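Incidencia 3351 — Pinza de mano Halteo: apertura registrada distinta de la real
Estado: abierta
Prioridad: media
Abierta por: Lamai Onsri
Asignada a: Surachet Srisuk
Puesto: mesa 2, sala Jitaru

Descripción

Desde el martes por la mañana, una de las dos pinzas del puesto registra una apertura que no corresponde con la real. Con los dedos cerrados del todo el valor debería ser 0 y se queda en 44. Con los dedos abiertos llega a 100 sin problema. La otra pinza da valores correctos en los dos extremos.

El fallo se nota sobre todo al pasar un objeto de una pinza a la otra. El programa interpreta que la primera sigue cerrada cuando ya ha soltado, y marca el episodio como agarre perdido. No hay mensaje de error en pantalla; solo aparece el aviso 1792 en el registro.

Comprobaciones hechas

1. Reinicio del programa de captura. Sin cambios.
2. Reinicio de la pinza con el cable desconectado un minuto. El valor en cerrado baja un momento y vuelve a 44.
3. Intercambio de cables entre las dos pinzas. El fallo se queda en la misma pinza, así que el cable queda descartado.
4. Limpieza de las guías de los dedos con aire. Había algo de polvo, pero el recorrido ya era suave antes.
5. Calibración desde el menú Punthorpe, dos veces. La primera termina bien y el error reaparece al cabo de más de diez cierres. La segunda no termina.
6. Prueba de paso con un objeto negro y alargado, de pie entre los dedos de una pinza, mientras la otra se acerca desde arriba con la punta amarilla hacia abajo. Repetida despacio y a velocidad normal, con el mismo aviso en las dos. 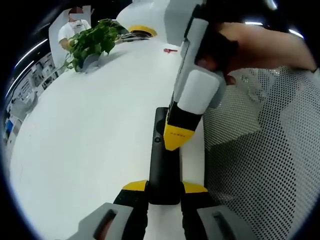
Respuesta de Surachet Srisuk, 16:20

Por lo que cuentas, apunta al sensor de posición o a su tornillo de fijación. Si el tornillo cede, la calibración aguanta unos cuantos cierres y luego se desplaza. No la calibréis más por ahora, que cada intento sobrescribe la tabla anterior y la necesito para comparar.

Pendiente

— Lamai: exportar el registro completo y adjuntarlo aquí. Retirar la pinza del puesto y etiquetarla.
— Surachet: abrir la carcasa y revisar el tornillo. Si el sensor está dañado, pedir recambio a Erberg.
— Los episodios grabados desde el martes con esa pinza quedan apartados hasta que se cierre la incidencia.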